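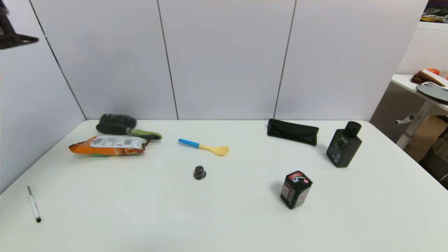 Part 2: Clearing a bench and setting up your Ciruseo label maker

Right, you've got the thing out of its box and the charger's plugged in (if not, go back to Part 1, I'll wait). This part gets you from a blank screen to a label that stays stuck on whatever you put it on. I've set up a few of these now, one for me, one for my sister-in-law and one for the kitchen at the community centre, and I've made most of the mistakes already so you can skip them.

You'll want a flat surface, a soft cloth, a bit of methylated spirits and your first tape cassette. A grab bag of odds and ends from the junk drawer is handy as well, a brush, a kid's spoon, whatever you've got, because you'll need things to practise on that you don't much care about.

2.1 Loading the tape

1. Switch the label maker off. Hold the power button until the screen goes completely blank.

2. Flip it over and slide the back cover towards you. It's stiff the first time and feels like it's going to snap. It won't, just keep your thumb flat on the ridged bit.

3. Take the cassette out of its wrapper and turn the little spool clockwise until the slack's gone. Mitra Daneshvar, who talked me into buying one of these in the first place, skipped this and spent her whole Saturday arvo picking tape out of the rollers with tweezers!

4. Feed the loose end through the guide so there's a thumbnail's width poking out the slot, then press the cassette down on both sides. You're after two clicks. If you only hear one, take it out and have another go.

5. Slide the cover back on and switch on.

CAUTION: The cutter sits right beside the tape slot and it's sharp. Don't poke a finger in there to see if the tape's come through. Look from above.

Note: The Arau cassettes fit as well, and the matte white is a lovely colour, but you have to change the tape type in the menu (Settings, then Tape, then Other) or the print comes out faint down one side.

2.2 First settings

1. Pick your language. English is a fair way down the list, past where you'd expect it.

2. Set the date format. I use year first, so my pantry labels look like 2024-07-19, and they're easy to compare when you've got three jars of the same chutney on the go.

3. Set auto-off. It comes set to 2 minutes, and that drove me up the wall because it kept shutting down while I was working out what to call things. I've got mine on 30.

4. Turn off the key beep -- Settings, Sound, Off. Your household will thank you.

5. Leave the margins on Narrow. The Wide setting looks smart on the screen but chews through tape like you wouldn't believe.

2.3 Printing a test label

1. Type something short. I always do my own name.

2. Press Preview and check it scrolls the right way. If it's upside down, you've bumped the Flip key, so press it again.

3. Press Print and keep your hand off the tape while it's moving. Tugging it makes the letters stretch.

4. Squeeze the cutter lever in one firm go. A slow squeeze gives you a ragged end that lifts later on.

Note: If you get Error 934, the cassette isn't seated properly. Off, cover off, press down both sides, cover on. I've had it come up 5 times in the one sitting with a tape that was a bit warped, and in the end I swapped the cassette and never saw it again.

2.4 Making it stick

1. Wipe the spot with metho on the cloth and give it time to dry. Greasy handles and anything rubbery need a second wipe.

2. Bend the label gently to split the backing, then peel from the middle. Picking at the corner will only curl it.

3. Lay one end down first and smooth along with your thumb.

4. Leave it overnight before you wash it or chuck it in a lunch bag.

CAUTION: Don't put the standard tape on anything that goes in a child's mouth. Label the container, or the outside of the drawer. The same goes for anything that lives near the stove, as the glue goes soft and browns.

For round handles, print a longer label with a few blank spaces at the end and wrap it back onto itself like a little flag. It holds much better than trying to go lengthways around a curve. Réka Vida does all her garden tools this way and they've survived a winter in the shed.

Once your test labels are staying put, you're ready to save some templates, and Part 3 starts with the spice jar one.

Related guides
Part 1: Unboxing and first charge
Part 3: Saving and reusing templates
Cleaning the print head
Getting old label glue off plastic
Which tapes survive the dishwasher?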